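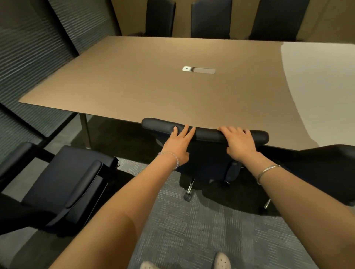
A chair at the conference table in a meeting room at Daltano House, Gindcombe.

Hurnov Completes Meeting Room Ventilation Retrofit at Daltano House

Nadar controls now vary outdoor air supply by room in 157 enclosed rooms

GINDCOMBE — Hurnov, a supplier of ventilation controls for commercial buildings, has completed the installation and commissioning of its Nadar room controls at Daltano House, a multi-tenant office building in Gindcombe. The project covers 157 enclosed rooms, including conference rooms, interview rooms, training rooms and small private offices. Open-plan areas, restrooms and the ground floor lobby remain on their existing controls.

Before the retrofit, each enclosed room received a fixed volume of supply air during building hours. The volume was set at original construction from the design seating of the room. A room designed for a large group got the air for a large group all day, with or without a meeting in it. Several rooms had also been divided or combined over the years with no change to the dampers that served them, and some were getting less air than their present use called for.

With Nadar, each room has a motorized damper, a wall-mounted sensor for carbon dioxide and temperature, and a room controller located above the ceiling. The controller opens the damper as the carbon dioxide reading climbs and closes it to a set minimum as the reading falls. The minimum is never zero during building hours. It is calculated from floor area and covers emissions from carpet, furniture, paint and adhesives.

"Meeting rooms are hard to ventilate well with fixed settings. They are vacant for long periods and then they fill in a few minutes," said Padmavathi Rajan, project engineer at Hurnov. "The control problem is mainly one of response time. The sensor has to see the change, the damper has to travel, and the fan has to make up the pressure before the occupants find the room stuffy."

Scope of Work

Work was carried out floor by floor, starting at the top of the building. The first phase covered 50 rooms and was used to settle the sensor position, the control loop settings and the cable routes. Results from that phase were reviewed by Hurnov and the building owner before the remaining rooms were released for installation.

The following items were supplied and installed under the contract:

Room controllers with local control logic. Each controller continues to run its room if the network connection is lost.

Combined carbon dioxide and temperature sensors, mounted on interior walls at seated head height, away from doors, supply diffusers and direct sun.

Pressure-independent damper assemblies with airflow measurement at the inlet. Existing ductwork was reused except where leakage testing showed that a section had to be replaced.

New static pressure sensors in the main supply ducts, with a reset routine that lowers fan speed until one damper on the system is close to fully open.

A supervisory panel in the plant room, linked to the existing building management system.

Power and data cabling to the rooms was pulled through the ceiling void. Floor boxes and table connections were left alone. Ceiling tiles were lifted and replaced in the same shift, and rooms were returned to tenants each morning by 7:30 a.m.

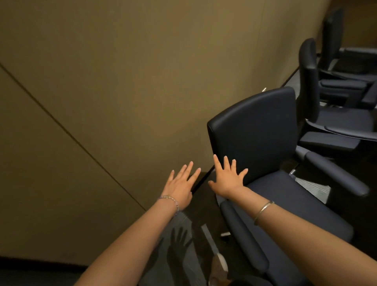 Commissioning and Test Method

Each room was tested in three conditions: vacant, partly occupied and at design occupancy. Because it was not practical to seat a full group in every room, the occupied tests were run with a metered release of carbon dioxide at a rate matched to the number of people being simulated. A portable reference instrument was placed on the table, and its readings were compared with those of the wall sensor.

Where the two readings differed by more than the allowed tolerance, the wall sensor was recalibrated and the test was run again. In a small group of rooms, the difference was traced to air leaking down inside the partition wall and out through the sensor back box. The back boxes were sealed with a gasket and foam, and the fault did not return. Sealing the back box has since been added to the standard Nadar installation sheet.

Airflow at each damper was checked with a flow hood at the minimum and maximum settings. Sound levels were measured at maximum airflow with the door closed. Two of the training rooms went above the sound target, and lined duct was added upstream of the diffusers. Both were retested and accepted.

During the first phase, the system recorded 3,000 hours of occupied room operation. These records were used to tune the rate at which the dampers open. The original setting was judged too slow in small rooms, where a few people can raise the carbon dioxide level quickly. It was also judged too fast in the large conference rooms, where the damper tended to overshoot and then hunt. The final settings use room volume as an input, so one control program can serve all room types.

"We had intended to use a single tuning value for the whole building," Rajan said. "The logged data did not support that. Room volume is known from the drawings and it takes one extra field at setup, so we added it."

Integration With Room Booking

Daltano House tenants use several different room booking systems. Nadar does not require a booking feed, and the controls at Daltano House were commissioned without one. Where a tenant chooses to provide a feed, the controller can raise the airflow shortly before a booked meeting begins. If no one arrives, the carbon dioxide reading stays flat and the room goes back to its minimum after a delay.

No names, meeting titles or attendee lists are read from the booking system. The interface takes a room number, a start time and an end time. The sensors do not include cameras or microphones, and the stored data consists of carbon dioxide, temperature, damper position and airflow.

Effect on Building Plant

The two main air handling units at Daltano House were kept. Both supply fans already had variable speed drives, but the drives had been left at a fixed speed since the building opened. They now follow the static pressure reset described above. Filters, coils and condensate pans were cleaned before commissioning so that test readings would reflect the normal condition of the units.

Outdoor air dampers at the units were found to be sticking near the closed position. The linkages were replaced and the end stops reset — a minor repair, but one that had to be finished before any room results could be trusted. Hurnov advises owners planning similar work to inspect outdoor air dampers during the survey stage.

Energy results for Daltano House will be reported after a full heating season and a full cooling season have been logged. Hurnov is not publishing a savings estimate for the project before then.

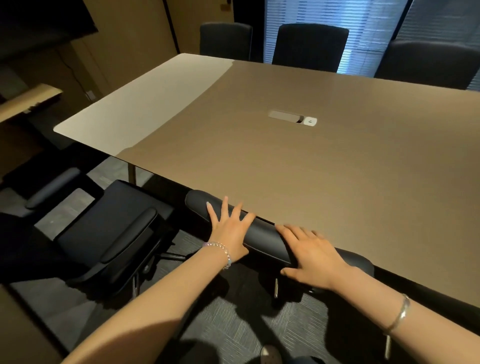

Conference table with a recessed power and data module, Daltano House.

Maintenance

Sensor calibration at Daltano House will be checked once a year. The sensors correct their own baseline using the lowest readings logged overnight, when rooms are vacant. In rooms used around the clock this method is not reliable, and those rooms have been fitted with a dual-channel version that does not depend on an overnight low.

The supervisory panel raises an alarm in the following cases: a sensor reading that does not change over a full working day; a damper that does not reach its commanded position; airflow below the set minimum during building hours; loss of communication with a room controller. Alarms are grouped by floor and sent to the building maintenance desk. The panel holds 3,000 alarm entries before the oldest are overwritten, and entries can be exported as a text file at any time.

Spare controllers and sensors are held on site. A failed room controller can be replaced without tools other than a screwdriver, and the new unit loads its settings from the supervisory panel when it is connected. Building maintenance staff have been trained in replacement, manual override and filter pressure checks.

Availability

The Nadar room controller, sensor and damper assembly are available now through Hurnov and its approved installers. The room volume setting developed at Daltano House is included in current controller software and can be added to earlier units by a software update. Owners of earlier units should contact their installer to confirm the hardware revision before the update is scheduled.

A technical note covering sensor placement, back box sealing and test procedure will be issued in July. Copies may be requested from the Hurnov applications desk.

About Hurnov

Hurnov designs and supplies ventilation controls for offices, schools and clinics. Its products include room controllers, air quality sensors, damper assemblies and supervisory panels. The company provides design support, commissioning and operator training.

Press contact: Hurnov Communications, Gindcombe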